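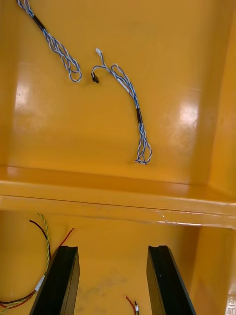

Workshop notes: sorting the wiring bench

The wiring bench at Hustis has been rearranged, and anyone who builds or repairs leads there will find things in different places from now on. The change took effect on May 24, 2019. Most of it concerns the small parts and the made-up cable assemblies, which had been spread between the bench drawers, the shelf over the sink and a number of cardboard boxes that were never labelled.

Damian Olszewski and Yiran Lü did the bulk of the sorting. They began by emptying every drawer onto the long table, which took most of a morning, and then put the contents into groups by the kind of work they belong to. Anything with a connector already fitted went in one group. Bare terminals on short tails went in another. Loose wire was put back on its reels if there was enough to be worth keeping, and the rest went into the copper recycling drum by the side gate.

The old cardboard boxes are gone. They had gone soft at the corners and two of them had been holding the same kind of lead for years, one at each end of the bench, so that people ordered more when their end ran out. Please don't bring new ones in. If a delivery arrives in a carton, unpack it, put the parts where they belong and flatten the carton the same day.

Made-up assemblies

Assemblies are now kept in open trays and bins at the front of the bench. Lay them in, don't throw them in. Twisted leads in particular will catch on each other if they are dropped in from a height, and it takes a long time to get them apart without pulling on the crimps.

Before a lead goes in, fold it back on itself in easy loops and wrap it once near the middle. Black tape is fine, and so is a short length of sleeve. The loops should be loose enough that the wire keeps its shape when you let go. Tight coils look tidy but they strain the wire where it enters the connector, and Ming-te Yeh has already cut up and remade a few that failed there.

If the lead has more than one connector, keep the branches at the same end of the bundle and leave them outside the wrap. You can then see what is fitted without undoing it. Labels should stay on the outside too. A label that has been folded into the middle of a bundle is no use to the person looking for it.

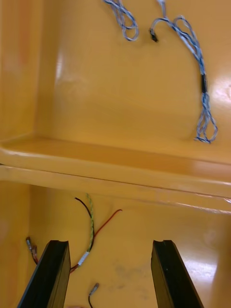
Mixed leads are the ones that cause the most trouble, and for those we are using trays with a divider. One kind of lead goes on one side and everything else goes on the other, and the two are not to be swapped over because one side happens to be full. Blue-and-white twisted leads have a compartment to themselves on the far side of the ridge, and the near side takes the labelled assembly with the black, red and green-and-yellow wires, along with crimp terminals on brown and black wire. If you find a blue-and-white lead on the near side, move it back. A terminal on the wrong side is harder to spot, so run a finger along under the loops before you take a tray away for a job.

Check the terminals as you go. A crimp that has opened up or been bent out of line should come out of the tray and go in the jar marked for rework, even if it looks as though it would do. Tin-yau Wan goes through the jar when there is time between jobs. Anything past saving goes in the drum with the offcuts.

Labels

The label printer is back from repair and lives at the left end of the bench, next to the crimping tools. It takes the white sleeve and nothing else. The old paper tags can be used up on reels but should not go on assemblies, as the glue dries out and they fall off in the tray.

Write the part number first and the job second. Leave off your initials. We have had a few labels lately with initials and a date and no part number, and Yiran had to measure each lead to work out what it was.

Put the label close to the connector end where you can, but not so close that it stops the wires from bending into the housing. A thumb's width is enough.

Stock

Twisted wire is getting low. We have 26 metres of the blue and white left on the reel and another 100 metres on order through Totance. Until that turns up, please check the offcuts tray for something long enough before you cut into the reel. For short test leads there is nearly always a piece that will do.

The small black connectors came in with the last order, and the white ones are in the same drawer, behind the cardboard insert. Take the strip you need and close the drawer properly. Dust gets into the housings otherwise, and they then have to be blown out one by one.

Drirex sleeve in the two smaller sizes is now kept with the heat gun. The larger size has moved to the storeroom, as hardly anyone uses it. Ask Chih-ming Peng for the storeroom key if the door is shut.

Cleaning

The trays can be wiped with a damp cloth and a little dish soap. Take everything out first and let them dry before anything goes back in. Please don't use solvent on them, as it takes the shine off and leaves the surface sticky. A grey mark that won't shift with soap can be left alone.

Sweep the bench toward you and into the pan, and check the sweepings for terminals before you tip them out. The magnet won't pick most of them up.

What's still to do

The power supply leads on the back wall haven't been sorted yet – they will be done in August, when the colour chart has been redrawn. Until then, leave them on their hooks and go by the tags. Ming-te is drawing up the new chart and would like to hear about any lead whose colours don't match the old one. There is a sheet on the clipboard by the door for that.

If you have leads of your own mixed in with the shop's, come and pick them out. A bag of unclaimed ones is hanging under the bench at the window end, and it will go in the drum when the August sorting is finished. Two of them are good microphone cables, so somebody must be missing them.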